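Right, I need people who make a lot of coffee. Or tea, or squash, I'm not fussy, as long as you spend a good part of your week in a kitchen and you've got opinions about it.

I run the kitchen side of the Garkeck project at Skirncombe. We teach a robot arm to do ordinary household jobs, mostly in simulation first and then on a real arm in our test kitchen downstairs. In February we had a fault, a proper one, and I'm looking for participants to help us sort out what we should have spotted and didn't.

## What went wrong

The arm was running the coffee routine on the real bench: open the lid, pod in, lid down, cup on the tray, press the button. It had done that well enough in simulation that we were feeling rather pleased with ourselves. On the real bench it shut the lid and kept pushing. The force limit that should have stopped it had been set for a different gripper and never changed back (that was my job, so yes, I've had better afternoons). The lid cracked, the machine slid along the worktop and a full mug went over the edge. I was standing closer than I should have been and got a wet shoe and a fright. No injuries, thank goodness!

The bit that bothers me most is that the stop button was behind the arm. I had to reach past it while it was still moving. We'd all walked by that button for months and it had never struck any of us as a silly place to put it.

So the real arm is switched off until we've finished the review, and everything is back in simulation while we do it. The stop button has been moved already. You can reach it from either side of the bench now without leaning over anything.

## What I'd like you to do

You'd come in for two sessions of ninety minutes each. In the first you sit at a screen and watch short runs of the arm working in the simulated kitchen, some of which we know went badly and some of which looked fine to us. You press a key the moment anything makes you uneasy, then tell me why in your own words. "It's too near the edge" is a perfectly good answer. So is "I don't like it."

We have 1000 recorded runs and you'd see 48 of them, with a break in the middle and decent biscuits.

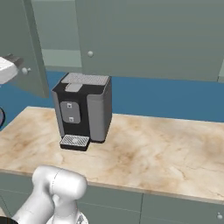 The second session is more hands-on. You'd make drinks yourself at a bench fitted out by Brandes, the joiners who built our test kitchen, and I'd ask you where you'd want a stop button, where you'd naturally stand, and how far back you'd like to be when something else is doing the pouring. The real arm won't be powered for any of this. It's bolted down with the plug out, and the plug is in a locked box.

I'm after your instincts here, so please don't read up beforehand. We've got plenty of people who know how the thing works, and we're the ones who put the button in the wrong place.

## Who can take part

- You're 18 or over
- You use a kitchen most days, at home or at work
- You can manage a screen session of that length (glasses and hearing aids are fine, and we can enlarge everything)
- You haven't worked on robots or at Skirncombe

I'd particularly love to hear from café staff, carers, and anybody who cooks with small children under their feet. If you use a wheelchair or can't stand for long, please do get in touch. Our bench goes up and down, and the question of where a button goes looks very different from a seat. I'd like to get that right this time.

## Pay and practical bits

You get £100 for the two sessions, paid by bank transfer after the second, plus local bus or train fares if you keep the tickets. Sessions run at 10 am and 2 pm, and I can do a few evening ones at 6 pm if you ask early.

We record your voice and your key presses. There's no filming of faces. The notes go into the Jisto system, which is our fault log, under a number with no name attached, and you can ask for yours to be taken out at any point before the report is written.

You can also stop halfway through, for any reason, and still be paid for the session you're in.

## How to sign up

Fill in the short form at the Skirncombe front desk, or ring the desk and ask for the Garkeck kitchen study. Tell me which times suit you and whether you've got any access needs. I read every form myself and I'll ring you back for a quick chat before we book anything in.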